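4.2 What counts as a clear surface

Much of the writing on household tidying treats the cleared surface as a natural end point. A table is messy, someone works on it, and the table is then clear. We doubt that the matter is so simple. Of the 3,084 notes that householders in Brindport sent us, 920 used the word "clear" or "cleared" for at least one surface, and the writers plainly did not all mean the same thing by it. Some meant that a meal could be laid there. Others meant that everything had been pushed to the back, against the wall.

Bélanger's coding scheme, which we took over from the Vornness pilot, tries to settle this by asking coders to judge a surface from a still view. A stretch of surface with nothing resting on it is scored 2, the top of the scale. Figure 3 would score 2 under any reading of the rules: the gray surface is smooth and even in tone, with no objects or markings on it.
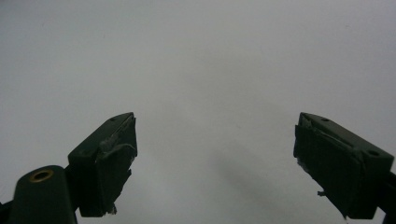

Figure 3. Plain pale gray surface with nothing on it, coded 2 ("clear").

The trouble is how little such a score tells us. A bare stretch of surface may have been tidied a minute earlier, or it may never have been used at all. The items may have gone back to their proper places, or into the nearest drawer. Dijkstra argues that these differences wash out over a large enough sample. We are not persuaded – a bias that runs the same way in every home does not wash out, however many homes are added.

There is also the question of how much surface is in view. A close view favors the top score, simply by leaving out the parts where things tend to pile up. When Annick Bélanger recoded 197 views in December, this time marking how much of the surface could be judged, the close views were the ones that gave her the most doubt. She kept the original scores but added a note to each, and those notes are used in Section 5.

For the rest of this paper, then, "clear" means only that nothing was seen resting on the part of the surface in view. We make no claim that anyone tidied it. Readers who want a measure of effort will need the Bralodex diaries, and those have problems of their own.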